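The first thing Bethel Ambaye asks me is what I have done to my coat. I had hoped to get through the introductions first. The lining has been coming away at the left armhole for two winters and I have been dealing with it by putting that arm in carefully. She turns the sleeve inside out while I am still holding my notebook and makes a small sound, the sort a dentist makes.

"You've used a safety pin," she says.

I have used a safety pin.

Ambaye has run Fikre, her alterations and mending business, for eight years. It sits between a key cutter and a shop that sells vapes and, for reasons of its own, birthday balloons. It opens at 8 in the morning, when the people who need a hem by lunchtime arrive, and shuts when she has had enough. The name was her grandmother's. So was the first sewing machine, which still works, although it will only go forwards.

"People think it's a dying trade," she says. "They tell me that while they're handing me trousers."

What comes through the door, she says, is mostly zips. Zips in boots, zips in tents, zips in the sort of jacket that costs as much as a short holiday and has a zip in it that costs as much as a sandwich. After zips it's the inner thigh of jeans, which customers bring in folded so that she will have to find the hole herself. "They say, 'There's a bit of wear.' You open it up and there's a window."

Does she mind? "I've got thighs as well. Just wash them first."

Washing is a theme. A handwritten notice by the till asks customers to bring clean clothes, and under it a second notice, in larger writing, says the same thing. She has found tissues, train tickets, a fork and, in the hem of a curtain, 4,000 kronor in notes belonging to a man who had not been told by his wife that it was there. "I rang the house and he answered," she says. "I should have asked for her."

She trained as a pattern cutter at a firm called Elteo, making hospital uniforms, and speaks of it with affection and no wish at all to go back. The work taught her speed. It also taught her how clothes are priced, and she can be gloomy on the subject after her second coffee. A seam allowance, she explains, is the spare cloth inside a seam. A generous one means the garment can be let out later, when life has happened to you. "They've shaved it down and shaved it down. I get a dress in, she wants it a bit wider, and there's nothing there. It's cut like wallpaper."

I ask whether mending ever makes sense on something that cost less than the repair. I was expecting a speech. She shrugs. A man once paid her far more than the price of a new one to rebuild the collar of a supermarket shirt, and then came back to have the cuffs done. He didn't explain and she didn't ask. "He looked nice in it. What more do you want from a shirt?"

There are things she refuses. She won't take in a wedding dress with less than 2 weeks to go, having done it once and lost, she says, a good friend and part of an eyebrow. She won't shorten a leather coat. And she won't copy a garment from a photograph on a phone, particularly when the photograph is of somebody built like a heron.
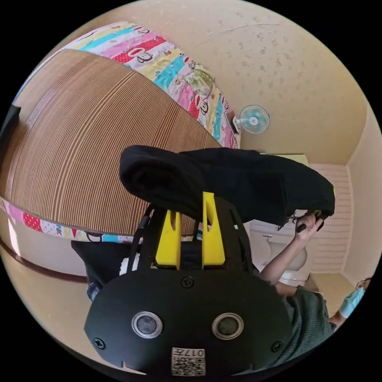 A garment at Fikre in January.

Her advice for the rest of us is modest. Sew the button on when it goes loose, while you still have the button. Wax the thread. Don't hang a heavy jumper. Iron a hem before you pin it, and pin it with your shoes on. She is relaxed about visible mending, the fashion for repairing things in bright thread so that everyone can see you've done it, but she notices that the people who ask for it tend to own very good jumpers. "My mother did visible mending. She'd run out of the brown."

Around us the rail is full of things waiting to be collected. Some have been waiting a long while. Ambaye is meant to charge storage and never has. There is a dinner jacket at the far end that she has grown fond of, and a pair of velvet curtains whose owner, she suspects, moved house to avoid them.

She gives me back the coat at ten to twelve. The armhole is closed with a line of stitches I can't find even when she points at it. The charge is 5 pounds, and the safety pin is returned to me in a little paper envelope, like a tooth.

"The other side's about to go as well," she says, and holds the door.

Words: Bent Bjarnason

More interviews
The man who tunes the Ivora's piano, and would like it moved away from the radiator
"It's mostly gutters": a year looking after a church roof
Prendura's last typewriter repairer on ribbons, dust and retirement
Why your shoes squeak, with a cobbler who has heard it before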